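Wurnthorpe reading room opens again with new tables

2019-02-26

The reading room of the Wurnthorpe community house is open again after the winter works. The room received new tables from the workshop Kusuma, and the old shelves along the corridor were repaired and painted.

The works cost 800 less than it was planned, and the rest of the money will go to lamps. The house now has 354 registered readers, and many of them asked for more places to sit and write. For this reason 2 tables are kept for quiet work until six in the evening.

Visitors are asked to leave bags in the hall and to put the books back on the cart. Hot drinks are allowed only in the kitchen. The children's corner will move to the Zandlow side of the building in July.

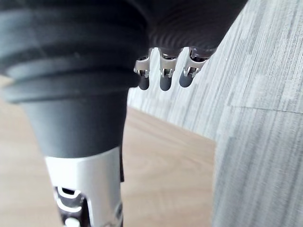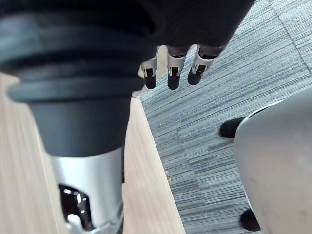 Opening hours

The room is open from 10 to 6. Groups should write to the office before they come.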